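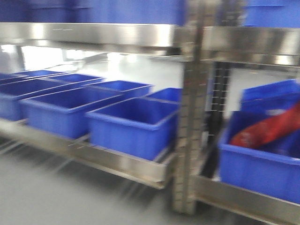

The picking cell at Rathore is serviced every Saturday. Wendell Escobedo cuts power at the cabinet, bleeds the air, then checks the finger pads for wear. Pads are replaced at 1000 cycles - sooner if the grip force drifts.

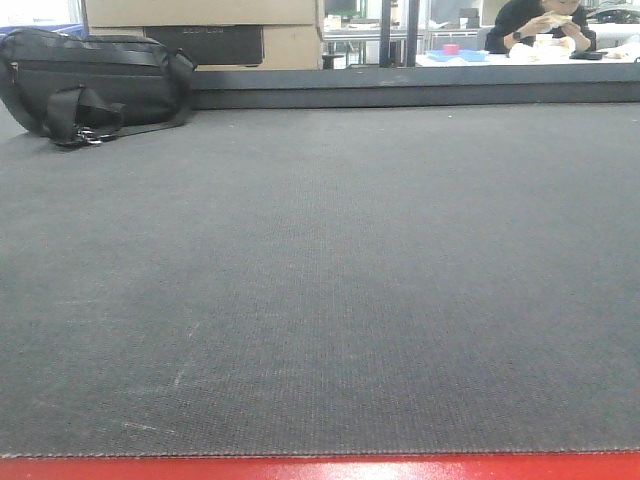 Calibration follows. The wrist camera is aimed at a printed target 300 mm away, and the offset is written to the controller. Any bin position that has shifted is taught again at low speed.

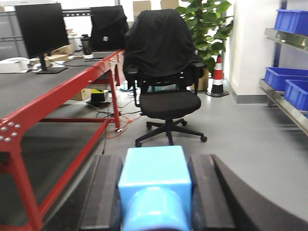
Rafferty Crenshaw would change the pads at 700, arguing that a worn pad spoils the calibration anyway.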